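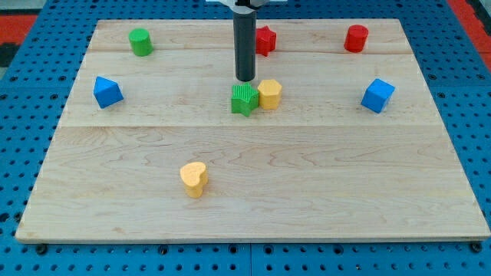
**Glued-up maple board has a ridge at the seam, do I sand or start over?**

Posted by Nuria Birhane

Hi all! I glued up my first maple panel in April (three wide planks, meant to be a serving board for my sister) and one seam came out proud. I can catch a fingernail on it the whole way down. I only own a cheap orbital sander and a stack of 90 grit, plus a card scraper from Nestley that I've never used because I don't know how to put a burr on it. Should I just sand until it's gone, or rip it apart at the seam and glue again? I used the yellow glue and left the clamps on overnight, if that matters.

**Aarne Vainio**

Don't rip it! A ridge you can feel with a nail is tiny. I'd learn the scraper — it took me one evening and a lot of swearing. File the edge square, rub it on a stone, then pull a smooth steel rod along it a few times, tilted a hair. Scrape at an angle across the seam, stop when your nail slides over, and then go to the sander for the whole face. If you stay on the ridge with 90 grit you'll dig a dip on either side of it, and you'll see it as soon as the oil goes on (ask me about my coffee table).

Also wipe it with a damp rag before your last sanding and let it dry. Maple gets fuzzy the first time it meets water.

**perkano_pete**

just sand it, its a cutting board. mine had a worse one and I went at it for 70 minutes with a belt sander and its fine. little bit wavy

**Nuria Birhane**

Thanks both! Got a burr on the scraper on the fourth try and I'm getting real shavings now. Going to do the other seam too while I'm at it.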